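An afternoon with the grippers at Oletti

5 Oct 2021
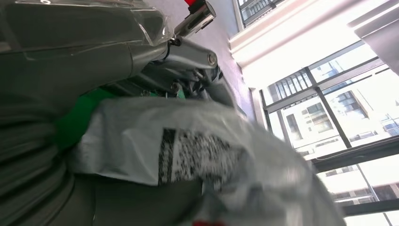
White plastic bag up close to the metal gripper, with the big windows behind.

I finally got myself over to the Oletti open day, mostly to see the Kella and Tarkeck grippers on the same job — bags, the thing our own arm at work hates most! We had 2 hours and I spent nearly all of it at the bag bench (sorry, camera people). The Kella closes faster, but it kept pinching a single layer and letting the rest slide. The Tarkeck is slower and noisier, and I liked it a lot more. It got 8 of my 9 bags into the bin. I also had a quick go on the Okafor controller, and the menus are so much nicer than ours. They're doing another one in July and I've already put my name down.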